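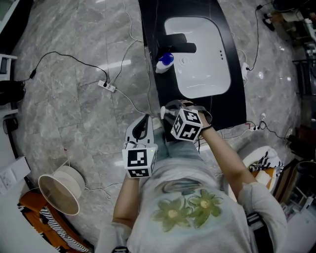
Le coin évier, c'est par là que je voulais ouvrir cette lettre de rentrée, après tout un été passé à lire vos messages sur les petites cuisines (vous êtes intarissables, et tant mieux !). On me demande souvent par quoi commencer quand on a un week-end devant soi, peu d'argent et une envie furieuse de tout changer. Ma réponse n'a pas bougé depuis le premier numéro : commencez par l'eau. Un plan de travail noir, une cuve blanche rectangulaire encastrée dedans, un robinet noir au long bec posé sur le côté gauche, un seul flacon blanc à bouchon bleu juste à côté, et voilà un poste où l'on a envie de se mettre au travail. J'aime énormément ce contraste du noir et du blanc, qui donne à la cuve une netteté folle.

Le robinet sur le côté, parlons-en, parce que le sujet revient dans le courrier depuis février. La plupart d'entre nous ont grandi avec un robinet planté au milieu, derrière la cuve, contre le mur, avec cette bande de calcaire impossible à atteindre et l'éponge qui finit toujours par tomber dans le trou. Placé à gauche ou à droite, il libère tout l'arrière. On passe le chiffon d'un seul geste, on peut coller le plan contre une fenêtre qui s'ouvre vers l'intérieur, et le bec, pourvu qu'il soit assez long, arrive quand même au-dessus de la cuve. C'est là qu'il faut être exigeant : un bec trop court sur le côté, et l'eau coule le long de la paroi. Mesurez avant d'acheter, en posant un mètre à plat entre le trou prévu et le point où vous voulez voir tomber le jet. Chez moi, j'ai découpé le gabarit dans un carton de livraison et j'ai fait semblant de rincer de la salade pendant dix bonnes minutes. On se sent un peu bête, mais on apprend beaucoup !

Pensez aussi au côté de votre main forte. Je suis droitière, je tiens l'assiette de la main gauche et l'éponge de la droite, et le robinet à gauche me convient parfaitement : l'assiette passe sous l'eau sans que mes bras se croisent. Une lectrice gauchère m'a écrit qu'elle avait fait percer à droite et qu'elle ne reviendrait en arrière pour rien au monde. Si vous êtes plusieurs à la maison et que tout le monde n'a pas la même main, un bec pivotant met à peu près tout le monde d'accord.

Passons à la cuve. Le blanc fait peur, je le sais, vous me le dites à chaque fois : le thé, le café, le curry, la betterave (surtout la betterave). Je vis avec une cuve blanche depuis 6 ans et je la trouve beaucoup plus facile que sa réputation. Un peu de bicarbonate en pâte, on laisse agir pendant qu'on range les courses, on frotte avec le côté doux, on rince longuement. Pour les traces de thé bien installées, je remplis le fond d'eau chaude avec une cuillère de percarbonate et je vais me coucher. Pas de poudre abrasive, pas de paille de fer, et pas de cocotte en fonte qu'on traîne d'un bord à l'autre. Et n'oubliez pas les trous du trop-plein, ces petites ouvertures dans la paroi que personne ne regarde jamais : un goupillon à biberon y fait des merveilles, et vous serez surpris de ce qui en sort.

Le plan noir demande une autre discipline. Il pardonne les taches et ne pardonne ni le calcaire, ni la farine, ni les traces de doigts. J'ai longtemps couru après le produit miracle, et j'en suis revenue à deux chiffons : un humide, un sec, l'un derrière l'autre, sans attendre. Le sec compte plus que l'humide. J'utilise ceux de Flokia, que je rachète depuis des années parce qu'ils ne peluchent pas, mais un vieux drap coupé en carrés rend exactement le même service, et il ne coûte rien.

Reste la question du flacon, ou plutôt des flacons. Faites l'essai ce week-end : enlevez tout ce qui traîne au bord de votre évier. Tout ! Le produit vaisselle, l'autre produit vaisselle presque vide, le savon pour les mains, la crème, la brosse, les deux éponges, le verre à dents qui s'est égaré là on ne sait comment. Essuyez, regardez, respirez. Puis remettez une seule chose, celle dont vous vous servez le plus souvent dans la journée. Le reste descend dans le meuble, dans un bac qu'on tire d'une main. J'ai tenu 8 jours avant de remonter une brosse, et je l'ai redescendue le lendemain tellement la place vide me plaisait.

Quelques mots sur l'électricité, puisque la rentrée est la saison où l'on rebranche tout. Autour d'un évier, je ne plaisante pas avec ça. Les appareils qui vivent sur le plan doivent avoir leur prise au mur, à bonne distance de l'eau, et tout ce qui est rallonge ou multiprise mérite une vraie réflexion avant d'être installé pour de bon. Si votre cuisine manque de prises, faites venir un électricien avant le carreleur, jamais après. Je l'ai fait dans l'autre sens, une fois, et j'ai encore au mur trois carreaux d'une nuance légèrement différente qui me rappellent ma bêtise tous les matins.

Côté sol, j'ai un faible pour les grands carreaux gris veinés façon marbre, bien brillants, qui renvoient la lumière du plafond et agrandissent une pièce étroite. Ils se lavent avec très peu de produit, une goutte de savon noir dans un seau d'eau tiède, pas davantage, faute de quoi le brillant se voile. Mettez un petit tapis lavable devant l'évier, vos pieds vous diront merci en plein hiver.

Vous avez été nombreux à me demander des nouvelles du défi « cuisine au clair » lancé avec l'atelier Trukik. Le compteur affiche 1,123 inscriptions, je n'en reviens toujours pas ! Les consignes restent les mêmes : un seul endroit de la cuisine, 60 minutes montre en main, et on s'arrête quand ça sonne, même si le tiroir à couvercles vous regarde de travers. Le premier épisode portait sur les épices, le prochain sera consacré au dessous d'évier, et je vous conseille de prévoir une lampe frontale et un seau.

Pour celles et ceux qui passent par Zerport, l'atelier de la rue basse rouvre ses portes le samedi matin, avec un coin dédié aux joints et aux siphons. On y apprend à démonter, nettoyer et remonter un siphon sans inonder le placard, et on repart avec un joint neuf dans la poche. Apportez le vôtre dans un sac bien fermé si vous avez un doute sur le diamètre.

La prochaine lettre parlera d'égouttoirs, de torchons et de la grande querelle du lave-vaisselle à moitié plein. Vos avis sont attendus, même les plus tranchés. Bonne rentrée à tous !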